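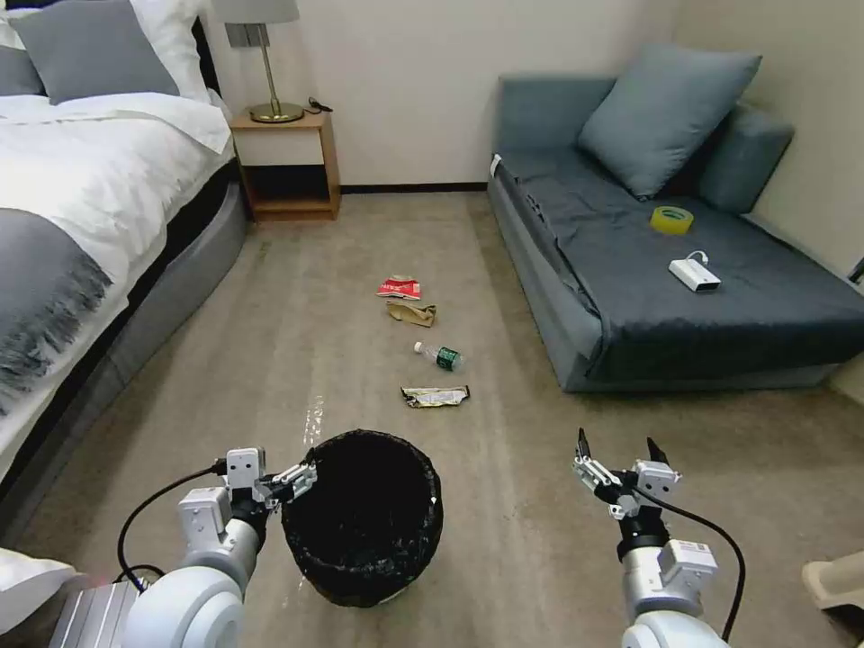 Turnover notes: rooms with a sofa bed

The January revision of the room turnover sheet applies from January 21, 2022 to all rooms at Hotau fitted with both a main bed and a sofa bed. The previous sheet, in use from August, treated the sofa bed as ordinary seating and had no separate line for it. Tsegereda Asfaw has rewritten the order of work, and Reginald Dunleavy has checked it against the laundry timings.

Litter comes first. Everything on the carpet is picked up by hand before any linen is touched and before the vacuum cleaner enters the room. Drinks bottles go in the recycling sack with the cap on. Foil snack wrappers and crumpled paper wrappers go in general waste, as most of them have a coating or a film. Plain brown paper may be recycled if it is free of grease. Anything under the edge of the bed base or the front of the sofa counts as floor litter and is dealt with in the same pass.

Left items are second. Small objects tend to be left on the sofa seat, where a pale power bank or a roll of tape is easily bundled up with a sheet. The seat is cleared before the bed is stripped. Power banks are bagged together with their cable, labelled with the room number and handed to the desk. They do not go in the linen trolley under any circumstances. A cable on the nightstand is also bagged unless it belongs to the lamp. Tape and similar odds and ends are kept for 2 weeks and then go to the stores cupboard.

The bed follows. Duvet covers and pillowcases are changed at every departure, grey cases included. The fringed throw is shaken out over the bath, inspected and laid back across the lower part of the duvet with the fringe hanging free. Throws with knotted or pulled threads are set aside for Delphine Delacroix, who trims them. They are washed separately, in a mesh bag, at low spin. The fringe should hang clear of the carpet once the bed is made.

On the sofa bed, lift both cushions and brush along the back and sides of the seat with the upholstery head. Slate covers show lint sooner than the paler cushions do, so a lint roller is used on the seat after brushing. The larger cushion goes back first, upright against the back, and the second is placed beside it. Open the mechanism only if the sofa has been slept on.

The nightstand is wiped top and shelf with a damp cloth, then dried. Lamp stems and bases in brass finish take a dry cloth only. Drum shades are dusted with the soft brush from top to bottom.

Carpet is last. Vacuum from the far wall towards the door, then go over the strip between bed and sofa a second time. Light streaks that remain after vacuuming are usually a matter of pile direction. Darker patches are blotted with plain water and noted on the sheet – do not apply spotting fluid without asking Ezekiel Dvorak. Black skirting is wiped after the carpet, when any dust thrown up by the vacuum has settled.

Printed copies of the revised sheet are in the linen room. The old version should be removed from trolleys. Corrections to Tsegereda Asfaw.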